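I have an opinion about bins, and my family is tired of hearing it, so now it's your turn. Sorting stations should have bins sitting right up against the belt, directly under your hands, and they should be plain, open and big. No lids, no flaps, no clever tilting trays!

I did 2 summers on a packing line at Kolten when I was 19, and I can still tell you which stations I dreaded. They were the ones where the bins stood behind you. You'd pick something off the belt, turn, drop it, turn back — and do it all again until lunch. My back was 60 by November.

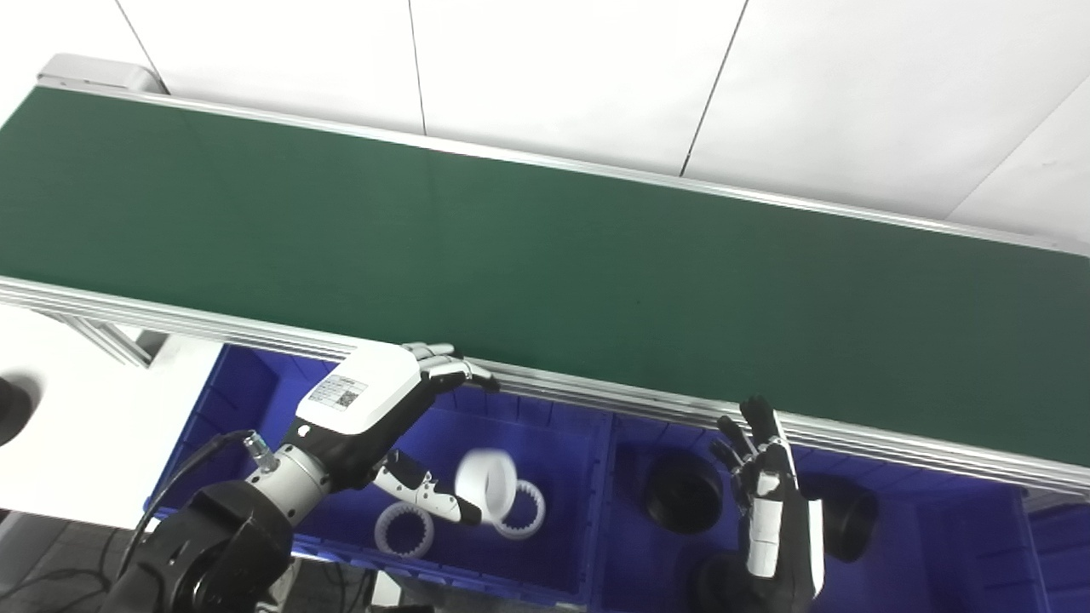 My old shift lead, Mwangi Sang, moved our bins himself one Sunday, tucked them in below the front rail, and the whole crew got happier. I don't have a chart for that. People just stopped groaning.

And please, let them be blue or some other solid color. White parts in a white tub are misery by mid-afternoon (ask anyone who has fished around for the last one). The ribbed plastic kind is fine. It's cheap, it stacks, and you can hose it out.

I know the catalogs want to sell you something fancier. Yeoh had a rolling cart with a foot pedal that cost over 29 dollars a month to lease, and we mostly hung our jackets on it. Give me a belt at a decent height and a tub underneath, and I'll sort all day.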